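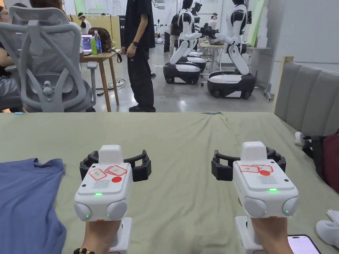

Mending Night: how we got started and how you can too
Speaker notes, Plaltside library talk

Opening (stand in front of the table, skip the podium)

Hi everybody! I want to talk about clothes that still have years left in them. Ask for a show of hands: who has a shirt at home with a missing button? Wait for the laughs, then put my own hand up.

We held our first mending night in March with 2 sewing machines and a box of thread from Camacho Fabrics. By August we had fixed 601 pieces — shirts, coats, school pants, one very tired tent.

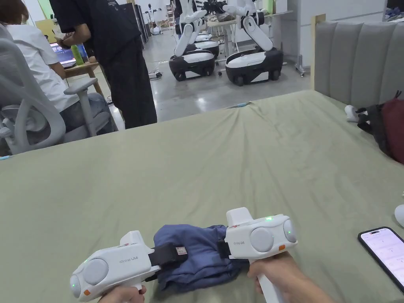 What people bring in

Mostly seams. I love a seam repair, it's the best first job in the world! Ten minutes, straight line, and you walk out wearing it. Zippers come next, and those I'd leave until you've done a few hems (tell the Wuka jacket story if there's time, the short version).

Lay the piece flat before you do anything. Smooth it out, turn it over, check the underarms and the pocket corners. You will find a second hole. Everyone does.
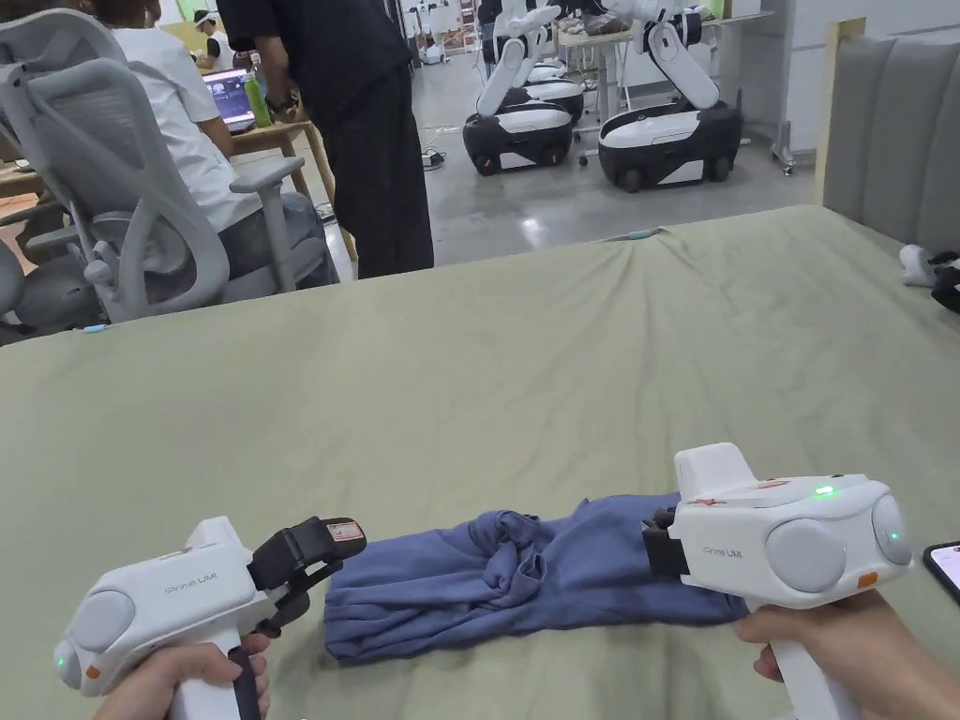
And while you're looking, pull gently along the stitching. If the thread pops, mark the spot with chalk and keep going to the end of the seam. Pass the chalk around at this point so people can try it on the sample squares.

Money

We spent $300 in the first year, $85 of it on needles and good scissors. Please buy good scissors! The Trolteveo group across the river lends us their irons, and we lend them our button jars.

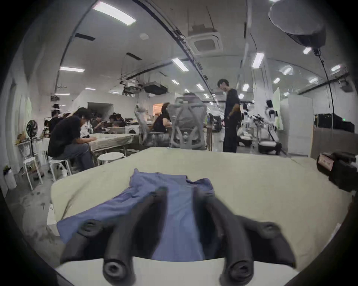 Buttons are a great way in for kids, too. Give them a big coat button, doubled thread and a scrap of felt, and they'll be sewing before their parents have found a chair.

Questions, then hand out the thread cards. Doors close at 9 p.m.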